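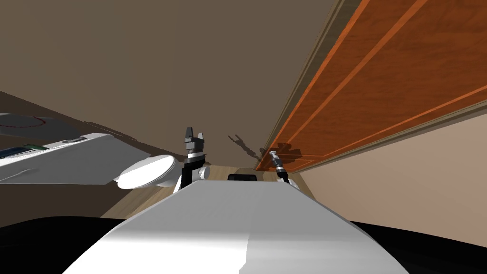
Working out what a kitchen robot will cost you

The price on the order form is only part of it. Before Tania Herath and I ordered a two-armed machine for the test kitchen at Mandorach, we wrote down everything else we would have to pay for or put right. These are the notes we wish we had started with.

Measure the reach first. Stand where the robot will stand and run a tape to the hob, the back of the worktop and the highest cupboard you want it to use. Write down the lowest point too. Sellers quote reach with the arm straight out, and an arm at full stretch can usually lift less.

Check how far the gripper opens. Take a ruler round the kitchen and note the widest thing it must hold. Our widest mug was 115 mm with the handle, and two of the grippers on our list were ruled out by that alone.

Look at your cupboard doors. Flat fronts with no handles are hard work for two fingers. Budget for bar handles before you budget for a cleverer gripper. We set aside £358 for handles and fitting, and Hywel Pumphrey did the lot in an afternoon.

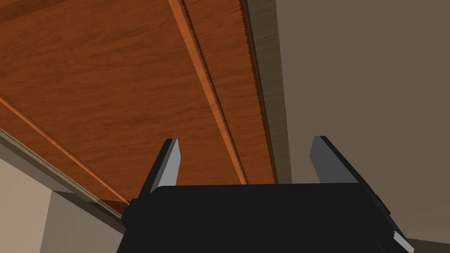 Open gripper below the wood-grain panel. Check the clearance at this height as well as at the worktop.

Allow for spares. Finger pads wear, and ours are £70 a pair. Buy two pairs with the machine, as postage on small orders from Stirard is steep. Ask in writing how long they will keep making them.

Try it in simulation before you pay a deposit. Dinesh Ranasinghe drew up our kitchen on the computer in October and it saved us from the wrong base height. You need decent measurements, so do the tape work first.

Put in the clutter. A bare worktop tells you very little about a working day, so add the odds and ends that really get left out — caps, boxes, bits of wire.

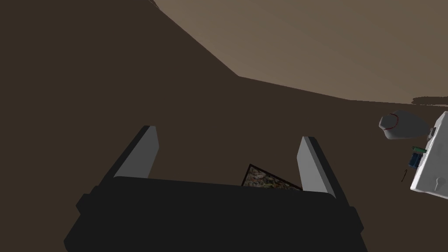
Small, thin things are the ones to ask the seller about. If they can only show you the arm picking up a block, ask for a spoon laid flat, or a cable.

Keep a reserve. We held back £2,000 for sockets, a stronger shelf and a second visit from the fitter, and spent nearly all of it. Get the electrician's quote before you sign for the robot. Service cover can wait until you have read what the warranty leaves out.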